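# Suture Practice Pads: Which One Holds a Stitch Best?

2023-09-22, Widmont lab section

So I'll admit I picked this project because I like sewing (my quilts are a whole other report). The question was simple: if you're learning to suture, what should you practice on? I compared the Gerdale foam pad, the Adamczyk two-layer silicone pad, and plain tissue, and I put 82 stitches into the three of them before my fingers gave up.

Foam was the easy one. The needle slides right in, the knot sits flat, and you feel like a genius for an hour! Then you pull a bit harder and the thread cuts through like a wire through cheese. Silicone is the opposite. It grips the needle so much that I kept bending the curve out of shape, but it almost never tore.

Tissue was its own thing, and I spent way more time looking at the surface than I'd planned. The color changes from one spot to the next, there are tiny vessels going everywhere, and you have to decide where to bite before the needle ever touches it.
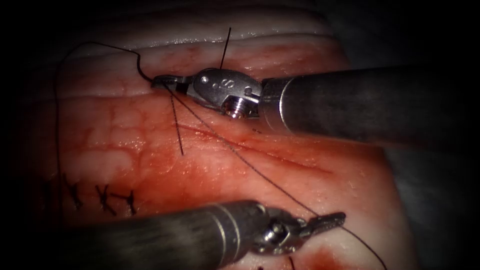
*Fig. 1. Two instruments working over the tissue, with dark suture thread. The whitish band runs along the top and the small vessels branch below it.*

That whitish band is what I'd want in a practice pad. It stands up as a ridge next to the softer-looking pink part, and neither of the fake pads has anything like it. The Adamczyk one does have a "skin" layer, but it's flat and the same all over, so every stitch feels like the last one. The shine matters too. On a glossy surface, a dark thread can get lost between the highlights, and I never had that problem on matte foam.

For scoring I gave each stitch a point for spacing, a point for depth and a point for not tearing. Out of a possible 246, I got 232, which sounds great until you see that most of the lost points were on tissue. Next time I'd do the tissue stitches first, while my hands are fresh, and I'd skip foam after the first day.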